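Running a Music Seminar Day: Tips I'd Keep and Tips I'd Bin

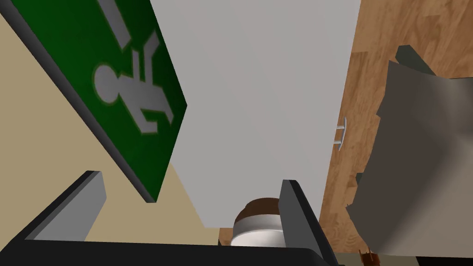

Emergency exit sign, green with a dark gray edge.

Every school that hosts a music education meeting gets handed the same sheet of household tricks. I tried most of them in March, when we had 70 people and a kitchen built for 6.

Lemon oil on the piano lid. Skip it. A dry cotton cloth does the job, and I have yet to meet a tuner who asks for oil.

Rice in a sock to keep violin cases dry. I doubt it does much. Mihret Teshome swears by it, but she also owns a dehumidifier.

Tennis balls on chair legs. Fine on wood floors. Cut a small cross with a craft knife and push the leg in. On carpet they just make the chairs wobble.

Coffee for the break. The sheet says to brew it the night before and reheat. Please don't. Start the big urn 40 minutes ahead and put the cups at the far end of the table, away from the milk, so the line keeps moving.

Valve oil on a squeaky door hinge. It works for a day – then the squeak comes back. Petroleum jelly on the pin lasted us the whole term.

Vinegar for sticky tape marks on music stands. Warm soapy water first. If that fails, rubbing alcohol on a rag, tested on the underside of the desk.

Posted 13 April 2024 by Dinesh Karunaratne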